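**Progress report to the Lunness Fund**
Grant line: Residential boundary noise, Tromton district
Prepared by Benedetta Monti
Oct 20, 2022

## 1. Status

Work packages A and B are complete. Work package C (attenuation modeling) is in progress and one month behind the plan. Work package D, the design guide for homeowners, has not started and is still due in December. Spending is within the approved budget on every line except equipment rental, see section 5.

## 2. Survey of existing boundaries

The survey covered 70 residential lots along the Tromton bypass. At each lot we recorded boundary type, height at both ends, mass per unit area where the owner could supply it, ground cover, and distance from the nearest traffic lane to the back wall of the house. Renzo Marchetti carried out the site visits and Pierina Cocco entered the results.

Access was refused at two lots. Both were replaced with lots on the same street, and the replacements are marked in the data file so that they can be excluded if the reviewers prefer.

Boundary types fell into four classes: masonry, solid board, slatted timber, and hedge with or without wire. Slatted timber was the most common class on lots built in the last decade. Most owners of slatted fences said they had bought them for privacy. Several also expected them to reduce road noise.

## 3. Measurements

Sound levels were logged on both sides of the boundary for 12 hours per lot, on weekdays, with wind below the limit set in the protocol. Loggers were checked against the calibrator before and after each run. Three runs failed the closing check and were repeated.

Preliminary findings:

- Masonry and solid board gave a clear reduction at the near position. The benefit falls off toward the house as sound diffracts over the top edge.
- Slatted fences with open gaps gave a reduction close to the uncertainty of the method at most lots. Slat orientation, horizontal or vertical, had no effect that we could separate from the effect of gap width.
- Hedges alone gave no consistent result.
- Mown grass between the boundary and the house contributes some ground absorption at mid frequencies. The model treats it as soft ground throughout.

The slatted results should not be quoted outside the project yet. Gap width was measured at one panel per fence, and timber fences move with the season. A second set of gap readings will be taken in December.

## 4. Modeling

Raffaele De Luca rebuilt the propagation model after the mid-term review. The first version treated a slatted fence as a solid screen with a fixed correction, and it overpredicted the reduction at short range. The current version calculates transmission through the gaps and diffraction over the top separately and adds the two by energy.

The Vitale solver accepts this setup but runs slowly at high frequencies, where the mesh has to resolve each gap. We have capped the upper band for the parameter runs and will run the full range only for the final cases. This change is the main cause of the delay in package C. Remaining steps are the comparison with the logged data, a sensitivity check on ground type, and the written validation note.

## 5. Budget

Logger rental from Tandow exceeded its line by $3000. The overrun comes from the repeated runs and from one week of rain in which the units were on hire but could not be used. We propose to cover it from the unspent travel line. No additional funds are requested, but the transfer needs written approval from the Fund.

## 6. Risks and next steps

The main technical risk is that model and measurement do not agree for narrow gaps. In that case the guide will give advice on solid boundaries only and report the slatted data as an appendix. The main schedule risk is solver time.

Before the next report we will finish the validation note, repeat the gap readings, and circulate an outline of the guide for comment.

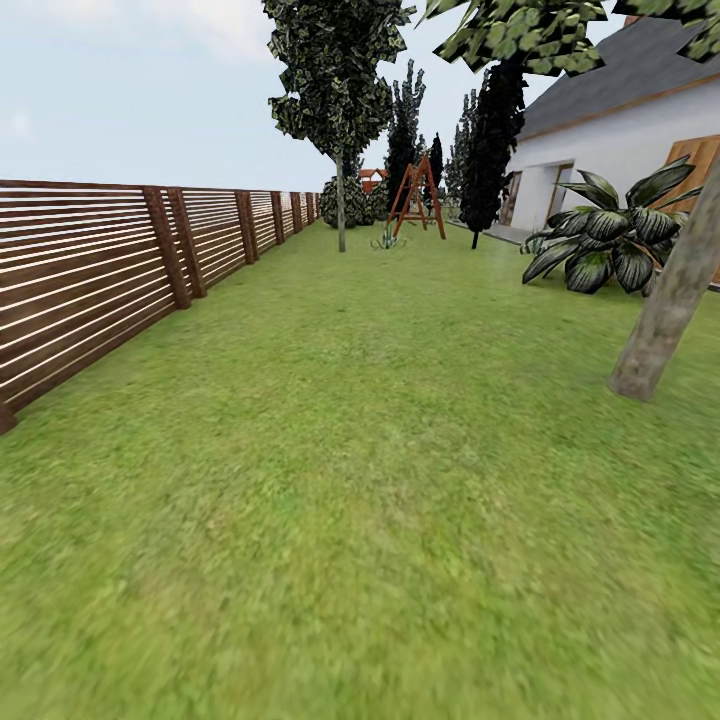
**Costel Zupan:** The transfer from travel to equipment is approved, written confirmation to follow. On section 3, please report gap width as a share of total fence area as well as in absolute terms, otherwise the slatted results can't be compared from lot to lot. I would also keep the slatted data in the main text of the guide even if the model doesn't match. Homeowners are buying these fences now, and a measured result with its uncertainty stated is more use to them than an appendix they won't open.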